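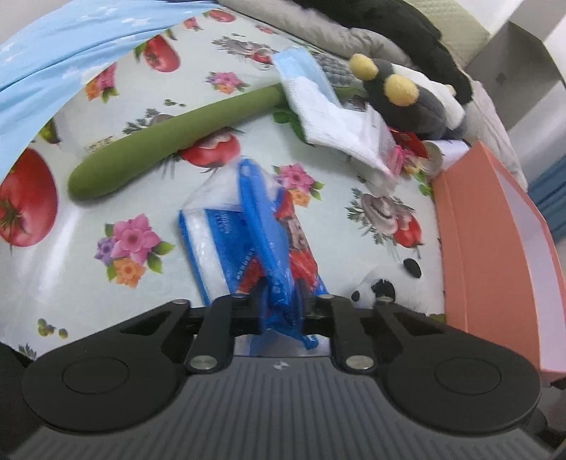

The gripper's two round pads over a plastic packet on the tomato-print cloth.

Software notes: packets, pads and the new replay tool
Oct 18, 2019

The perception group at Mandham has put out the second release of Priltine, the package that turns recordings from the hand-held gripper into training data for the arm controller. Most of the changes come from work on cluttered tables, where soft things lie over hard things and the patterned cloth competes with both.

Plastic packets have been the main problem. A translucent bag lets some of the background through, and the old segmenter often cut one into pieces along its printed border. Folded packets were worse, with the folded part labeled as a second object. Jennylyn Baluyot rewrote the merging step so that it looks at several images in a row before it decides where an object ends. On the test set of 500 recordings, the number of split packets fell enough that she has stopped correcting them by hand.

The second change deals with the gripper itself. Its body and fingers fill the lower part of every image, and the linkages move as the fingers close. Earlier releases used one fixed mask for all of it, which also hid anything sitting between the fingers. Jericho Mercado replaced the fixed mask with one computed from the finger opening, so a strip of plastic in the gap now stays visible to the planner. The mask needs a calibration file for each gripper – the old files will not load, and there is no converter.

Wide lens correction has moved to the end of the pipeline. Straight edges still look curved in the raw view, and the grasp network is now trained on that view directly. Consolacion Estrella found that correcting first blurred the corners and cost time on every image. The corrected view is kept for people to look at in the replay tool.

The replay tool is new. It is called Vuker and it steps through a recording with the predicted grasp drawn on top. It opens recordings of up to 1000 images. Longer ones have to be split first, and the script for that is in the tools folder. Trinidad Abella is collecting bug reports. Please include the recording name and the image number.

Known issues: plush toys against dark fabric are still missed at times, and a cup on its side may get a grasp point inside the opening. Both are on the list for the next release, along with faster startup on the Bautista machines. Users on release 1 should clear their cache before upgrading. Questions about calibration go to Rosalinda Barredo.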